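Laundry away from home

I have been meaning to write about washing for weeks, and then Thursday came round and the basket was full again, so I may as well do it while it is fresh in my mind.

Our machine at home gave up in February. It had been making a noise like a bag of spoons for most of the winter, and one evening it stopped with a load of towels inside and would not give them back. (I got them out in the end, with a good deal of pulling and a puddle that reached the hall.) The man who came to look at it said the part would cost 220 and that he would not spend it if the machine were his. I liked him for that, but it left us with no machine, and I have been a launderette person ever since.

I had forgotten how much I used to enjoy it. When I first left home I shared a flat with Þórey Toft, and the two of us carried our sheets down the hill together once a fortnight and came back up with them folded, talking the whole way. She was very strict about darks. Everything black or navy went in one heap, everything else in another, and if you so much as held a white sock near the wrong heap you heard about it. I still sort that way, more or less, though I am afraid I let a bright thing slip through now and then and hope for the best.

The big front-loaders are what I love most. You can get a whole basket into one without having to kneel on the door, and there is something very satisfying about that great round porthole with its shiny ring, like a ship's window. I always catch sight of the ceiling lights in it, all bent out of shape.

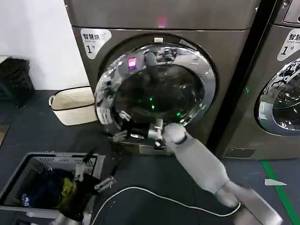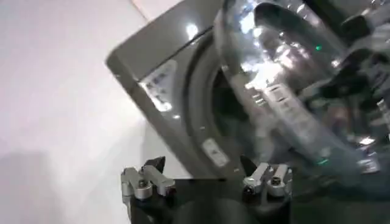 My own routine has settled down nicely by now. I check the pockets at home, at the kitchen table, with a cup of tea, and I check them again before anything goes in, as I once washed a whole packet of cough sweets with Troels Lund's good trousers and have never quite been forgiven. Then I shake each thing out before it goes into the drum. It takes a few minutes longer, but the sleeves don't knot themselves round everything else nearly so badly, and I find the shaking rather cheering, especially first thing in the morning.

I have also become fussy about how much I put in. A big drum makes you greedy! My first week I crammed in the lot, bath mat and all, and it came out in one solid lump with a dry patch in the middle of it. Now I stop when I can still get my hand in over the top of the clothes and turn it about, and if there is a jumper left over, it waits its turn in the basket.

A word about baskets, while I am on the subject. I had a lovely wicker one for years, which snagged every pair of tights I owned. The plastic sort with slots in the sides is not going to win any prizes for looks, but it lets the air through, it wipes clean, and it does not mind being dropped on a hard floor. Mine cost 19 at Codska and I wish I had bought it ten years ago.

Troels thinks we should get a new machine before the summer and has been leaving leaflets out where I will see them. I dare say he is right. It is a nuisance when it rains, and I can't pretend I enjoy carrying damp bedding up the hill. But I do get through a lot of my book down there, and I have promised myself I will finish it before we go shopping for anything. I am on page 114, and it is a long one.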